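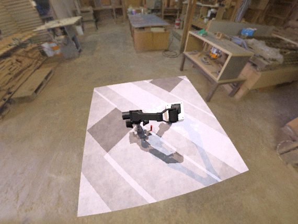 Plerkham Repair Fair Comes Back to Lilbridge in August, and Yes, the Toasters Are Welcome

LILBRIDGE – I've been putting on the Plerkham Repair Fair for four summers now, and I still get a little giddy when I write this announcement! We're back at the old tram depot on Pliludo Street this August, doors open at 9 a.m., and we'll keep going until the last lamp has had a fair shot.

If you haven't been before, it's pretty simple. You bring something broken, you sit down with a person who knows how to fix things, and you work on it together (you do have to stay with your item, please don't drop off a vacuum and go to lunch). Last year we saw 331 items come across the tables, mostly lamps, bikes, coats and kitchen stuff, plus one accordion that took up most of an afternoon.

New this year is a sewing corner run by Nisreen Darwish, who owns the Farah alterations shop on Mill Row. Nisreen will be taking zippers, hems and those sad pulled seams on kids' backpacks. I asked her what people should bring.

"Anything you've been keeping in a bag by the door," she told me. "Wash it first. I mean that with love."

Roald Engström is back with bikes, and he's asked me to say that he can do brakes, gears and flats but he can't rebuild a wheel in twenty minutes. Marwan Hijazi has the electrical tables. He'll safety-check every plug-in item before it goes home with you, so leave a bit of extra time for that. Microwaves and anything that runs on gas are a no, same as always.

We've got room for some 800 visitors over the day, which is a lot more than we could handle in the church hall, and the depot has a ramp at the side entrance on the canal side. Parking is tight. The number 2 bus stops right across the street and I'd really take that if you can, especially before noon!

Coffee and sesame bread will be on sale from Hanan Shboul's cart, and the money from the cart goes to next year's spare parts (we go through an embarrassing amount of fuses and inner tubes). The repairs themselves are free. If you need a special part, like a belt for an old mixer, look up the model number and try to bring one along, as we only stock the basics.

Want to fix things with us? We could use two more people at the small appliance table and somebody who's good with clocks. You don't need a certificate, just patience and your own screwdrivers.

Press are welcome any time during the day, and mornings are best if you want to talk to the repairers before it gets loud.

Press contact: Phúc Cao, organizer, Plerkham Repair Fair, Lilbridge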